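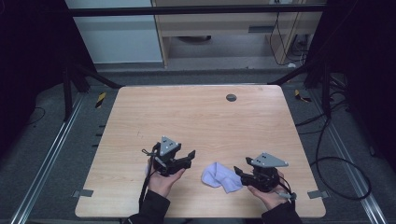 Why not just film people folding with their bare hands and skip the grippers? One of the reviewers at our midterm check asked us this, and added that a cheaper setup would have left more time for training. We did not have a good answer then, so this report starts with it.

## Why hand-held grippers

Bare-hand video is easy to collect, but a hand can do things a two-jaw gripper can't. It can roll fabric between the fingers or pin one layer while lifting another. With a gripper in each hand, the person doing the demonstration is limited to pinches the robot could copy. The cost is speed. In our first sessions a sock took much longer to flatten with the grippers than by hand.

## Task

The Flumetton project at Andusbridge covers small laundry items. Our part was socks: start with one crumpled sock on the table, flatten it, and fold it once, toe to cuff. We called our collection procedure Flellik so that it would have its own folder and version number. The learned policy is called Pastor.

## Data

We recorded 1,000 demonstrations between October and February. After review we removed 323 of them. The reasons were, in order of how often they came up:

- the sock left the table or was folded the wrong way
- one gripper was out of view for too long
- tracking of one gripper jumped during the fold

The third problem went down after we changed how the session started. Both grippers are now held still over the table, jaws facing in, before the first grasp. It adds a short wait to each take, but the two tracks line up much better -- we should have done this from the first week.

## Result

We tested Pastor on 33 starts, each with the sock dropped from the same height. In 7 of them the policy failed to find an edge it could pull and kept pinching the middle of the bunch. The other starts all reached a flat sock, though the final fold was often crooked. We did not score how straight it was, and a later group should.

Pale socks were harder than dark ones on our light tabletop. We think contrast explains part of this, but the pale socks were also thinner, and we did not test the two separately.

## Problems and next steps

Wrist angle varied a lot between the people recording. Some came in from above, others nearly level with the table, and Pastor seems to have learned a mix that suits neither. We would fix one approach angle in the written instructions and record a smaller set again before changing the model.

The cleaned set and the review notes are in the Flellik folder. The removed takes are there too, in a subfolder, with the reason in each file name.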